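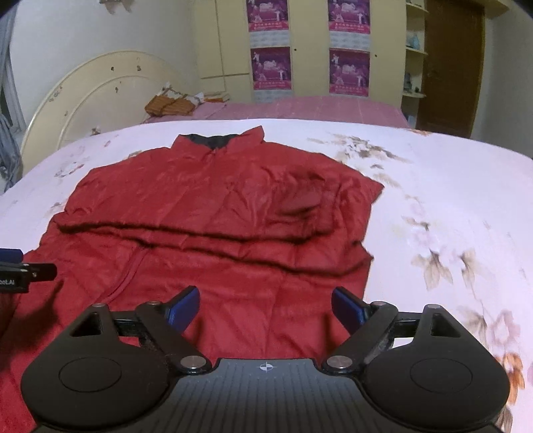 침대 위에 펼쳐 소매를 가슴 쪽으로 접은 빨간 패딩

패딩 점퍼 접어서 보관하는 법

패딩은 옷장에서 자리를 가장 많이 차지하는 옷이다. 걸어 두면 양옆 옷이 눌리고, 대충 뭉쳐 넣으면 서랍이 닫히지 않는다. 이 글에서는 패딩을 침대 위에서 접고 말아 긴 뭉치로 만드는 방법을 정리한다. 압축팩이나 전용 도구는 쓰지 않는다. 얇은 경량 패딩부터 엉덩이를 덮지 않는 길이의 보통 패딩까지 같은 방법으로 접을 수 있다. 무릎까지 오는 롱패딩은 순서가 조금 달라서 뒤에 따로 적었다.

준비물

패딩 점퍼
넓고 평평한 자리(침대, 요, 깨끗한 방바닥)
마른 수건 또는 옷솔
통기성 있는 보관 주머니나 면 베갯잇
넓은 고무 밴드 또는 면 끈 2개
방습제(장기 보관일 때)

보관 주머니는 꼭 살 필요가 없다. 나는 Skileck 부직포 주머니를 쓰는데, 입구가 넓어서 넣기 편하다는 것 말고는 베갯잇과 큰 차이가 없다. 비닐봉지는 피한다. 안에 습기가 갇히면 냄새가 난다.

접기 전에 확인할 것

먼저 주머니를 모두 비운다. 안주머니도 확인한다. 영수증이나 휴지가 들어 있으면 접힌 채로 눌려 안감에 들러붙는다. 핫팩은 특히 잘 잊는다.

옷깃과 소매 끝을 본다. 화장품이나 피지 얼룩은 이 두 군데에 가장 많이 생긴다. 그대로 넣어 두면 누렇게 변해서 다음 겨울에는 잘 빠지지 않는다. 중성세제를 묽게 푼 물에 천을 적셔 두드린 다음, 맑은 물을 적신 천으로 다시 닦고 말린다. 세탁 표시에 다른 방법이 적혀 있으면 그것을 따른다.

세탁한 패딩은 완전히 말라야 한다. 겉감은 금방 마르지만 속은 오래 걸린다. 건조대에 눕혀 널고, 겉이 마른 뒤에도 36시간은 더 둔다. 중간에 몇 번 뒤집고 뭉친 곳을 손으로 두드려 푼다. 손으로 쥐었을 때 안에 덩어리가 잡히면 아직 덜 마른 것이다.

모자에 털이 달려 있고 분리가 되면 떼어 낸다. 털은 따로 주머니에 넣고 눌리지 않게 맨 위에 둔다.

접는 순서

1. 바닥에 펼친다
침대 시트를 먼저 평평하게 편다. 패딩은 앞면이 위로 오게 놓고 지퍼를 끝까지 올린다. 지퍼를 열어 둔 채 접으면 앞판 두 장이 따로 놀아서 나중에 모양이 비뚤어진다. 지퍼 손잡이는 아래로 눕혀 놓는다. 깃은 접지 말고 세운 상태로 둔다. 깃을 벌려 두면 말 때 공기가 빠져나갈 길이 하나 더 생긴다.

2. 소매를 접는다
한쪽 소매를 가슴 위로 가로질러 접는다. 소매 끝이 반대쪽 옆선을 넘으면 넘은 만큼만 되접는다. 다른 쪽 소매도 같은 방법으로 접어 첫 번째 소매 바로 아래에 놓는다. 두 소매를 완전히 겹치면 가슴 부분만 두꺼워지므로 살짝 어긋나게 놓는 편이 낫다. 어깨 끝이 뾰족하게 튀어나오는 것은 이 단계에서는 그냥 두어도 된다. 다음 단계에서 몸판과 함께 안으로 들어간다.

3. 공기를 뺀다
손바닥을 펴서 밑단에서 깃 쪽으로 천천히 민다. 누르는 것보다 미는 것이 중요하다. 한곳을 세게 누르면 공기가 옆 칸으로 옮겨 갔다가 손을 떼는 순간 돌아온다. 두세 번 쓸어 올리면 두께가 눈에 띄게 줄어든다. 무릎으로 누르거나 올라앉는 것은 권하지 않는다. 봉제선에 힘이 몰려 털이 빠져나올 수 있다.

4. 양옆을 안으로 접는다
왼쪽 옆선을 잡고 몸판 너비의 3분의 1만큼 안으로 접는다. 오른쪽도 똑같이 접어 그 위에 올린다. 긴 띠 모양이 되면 맞다. 너비는 보관 주머니의 폭에 맞춘다. 주머니가 좁으면 조금 더 깊이 접는다. 겉감이 매끄러운 패딩은 접은 자리가 잘 풀린다. 한 손으로 접은 쪽을 누르고 다른 손으로 반대쪽을 접으면 덜 미끄러진다.

5. 양쪽에서 모아 잡는다
길게 접힌 패딩의 양옆에 손을 대고 가운데로 모은다. 두 손의 높이를 맞춘다. 한쪽만 밀면 반대쪽 옆구리가 둥글게 부풀어 나온다. 부푼 곳은 위에서 누르지 말고 옆에서 받치듯 밀어 넣는다. 빨리 하려고 하면 오히려 다시 펼치게 되니 천천히 모은다. 둘이서 하면 한 사람은 양옆을 잡고 다른 사람은 튀어나온 쪽을 받쳐 준다.

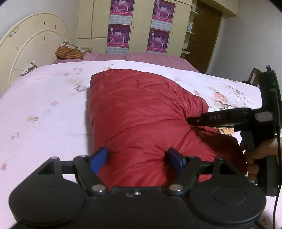
6. 말아서 묶는다
밑단부터 깃 쪽으로 만다. 처음 한 바퀴를 단단하게 말아야 전체가 작아진다. 반 바퀴 말 때마다 잠시 멈추고 공기가 깃으로 빠지기를 기다린다. 끝까지 말았으면 깃이 바깥에 오게 두고 밴드 2개로 묶는다. 양 끝에서 한 뼘 안쪽이 적당하다. 밴드는 손가락이 들어갈 정도로만 조인다. 말지 않고 긴 뭉치 그대로 선반에 올려도 되는데, 그럴 때는 밴드를 하나 더 쓰는 것이 좋다.

주머니에 넣기

묶은 패딩을 세워서 주머니에 넣는다. 주머니 입구를 바깥으로 한 번 뒤집어 놓고 넣으면 걸리지 않는다. 방습제는 패딩에 직접 닿지 않게 주머니 벽 쪽에 끼운다. 겉에 옷 종류를 적은 종이를 붙여 두면 찾을 때 하나씩 열어 보지 않아도 된다.

보관 장소는 건조하고 햇빛이 들지 않는 곳이 좋다. 침대 밑 서랍도 괜찮지만 바닥 습기가 올라오는 집이라면 옷장 위 칸이 낫다. 우리 집은 Grimport 수납장 맨 위 칸에 넣는다. 위에 다른 물건은 올리지 않는다. 무거운 이불을 얹어 두면 밴드를 느슨하게 묶은 보람이 없다.

6월쯤 한 번 꺼내서 바람을 쐬어 준다. 장마가 시작되기 전 맑은 날 오전이 좋다. 밴드를 풀고 그늘에 몇 시간 펼쳐 두었다가 다시 접는다. 이때 방습제도 새것으로 바꾼다.

롱패딩은 이렇게 한다

소매를 접는 데까지는 같다. 그다음 밑단을 허리선까지 접어 올려 길이를 줄이고, 공기를 빼고, 양옆을 접는다. 아래쪽이 두 겹이 되므로 말기 시작할 때 힘이 더 든다. 밑단에 투웨이 지퍼가 있으면 아래쪽 손잡이도 맨 끝까지 내려 둔다. 그래도 주머니에 들어가지 않으면 말지 말고 넓적하게 접어 상자에 눕히는 편이 낫다.

자주 생기는 문제

말아 놓은 것이 자꾸 풀린다
대부분 3번에서 공기를 덜 뺀 것이다. 다시 펼쳐서 쓸어 올리는 것부터 한다. 밴드를 더 세게 조여서 해결하려고 하지 않는다.

한쪽이 더 굵다
소매 두 개가 같은 자리에 겹쳤거나 양옆을 접은 너비가 다르다. 4번으로 돌아가 너비를 맞춘다.

겉감에 잔주름이 생겼다
광택이 있는 얇은 겉감은 접으면 주름이 생기기 마련이다. 입기 전날 옷걸이에 걸어 욕실의 김을 잠깐 쐬고 잘 말리면 많이 펴진다. 다리미는 대지 않는다.

꺼냈더니 숨이 죽어 있다
펼쳐서 흔든 다음 손바닥으로 고르게 두드린다. 몇 시간 걸어 두면 부피가 조금씩 돌아온다. 그래도 납작하면 건조기의 송풍이나 저온 기능을 짧게 쓴다. 건조기 사용이 가능한 옷인지는 세탁 표시로 먼저 확인한다.

여행 가방에 넣을 때

순서는 같지만 더 단단하게 말아도 된다. 하루 이틀 눌려 있는 정도는 괜찮다. 나는 Gastodlow 여행용 주머니에 넣어 캐리어 모서리에 세우고, 남는 틈에는 양말을 채운다. 도착하면 바로 꺼내서 걸어 둔다.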